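Kenberg pre-run checklist, gripper comparison, room setup
December 6, 2020

I'm running the Matlala fingers against the Vummont set on the wastebasket job, and here's where I got to!

1. Finger screws snug: OK, both sides.
2. E-stop reach: OK. I moved the button closer (much happier now).
3. Cable slack at the wrists: watch it. I like more clearance from the furniture.
4. Grip force: set to 68 for thin film, 83 for the rim.
5. Cycle counter: 2579, with 279 of those since the October service.
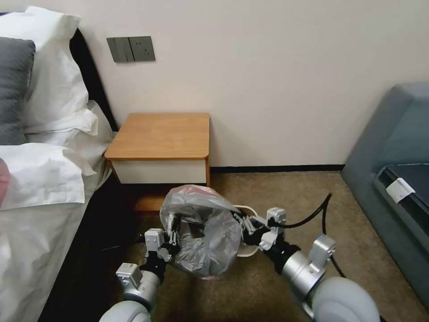
Wastebasket and bag work, both arms on the job.
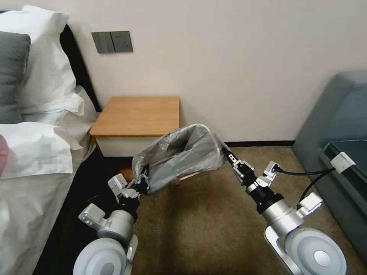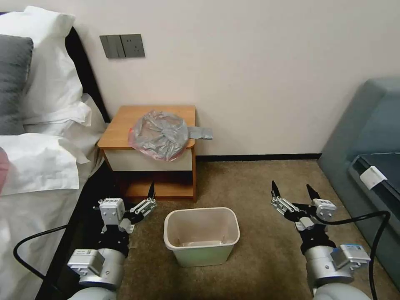
Vavorcombe wrote back that 83 seems high for a soft rim and wanted to know if I'd tried stepping down before swapping fingers. Good point, so I'm adding it!

6. Rim force step-down: open.
7. Finger pads wiped: OK, though I'd still like fresh ones on the left.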